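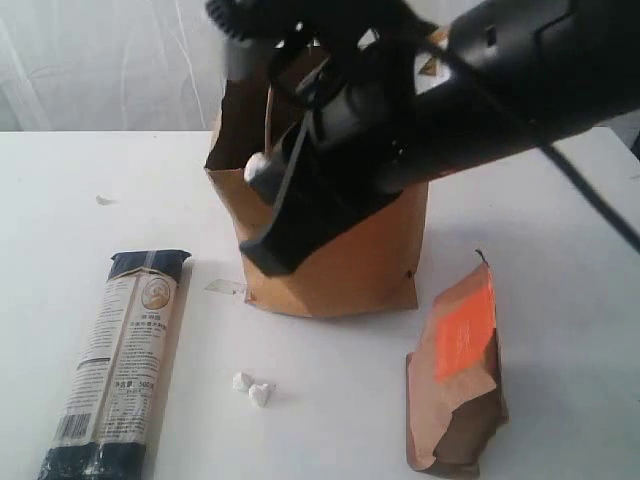 A brown paper bag on a white tabletop.

The eleventh round between Wullgate and Zukosness opened with the reading of the previous minutes, which took 45 minutes. The subject was customs inspection at the Tralluvard crossing. Wullgate proposed a joint post. Zukosness accepted the post and objected to the word "joint."

The interpreters were asked for a substitute. They offered three. Two were already in use in the fisheries annex, with a different meaning, and the third had no plural.

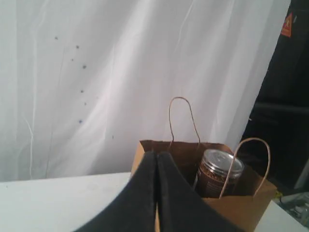
At noon the delegations adjourned to separate rooms. The Chin Protocol allowed 60 minutes for consultation and did not say what happened in the sixty-first. The Zukosness side returned on time and sat down. The Wullgate side sent a note asking whether the clock in the corridor was authoritative.

The reply was drafted, reviewed and translated — it ran to one line — and carried across by the deputy registrar. It said that the matter could be placed on the agenda for December. The Wullgate delegation read it twice, initialed each copy and asked for lunch.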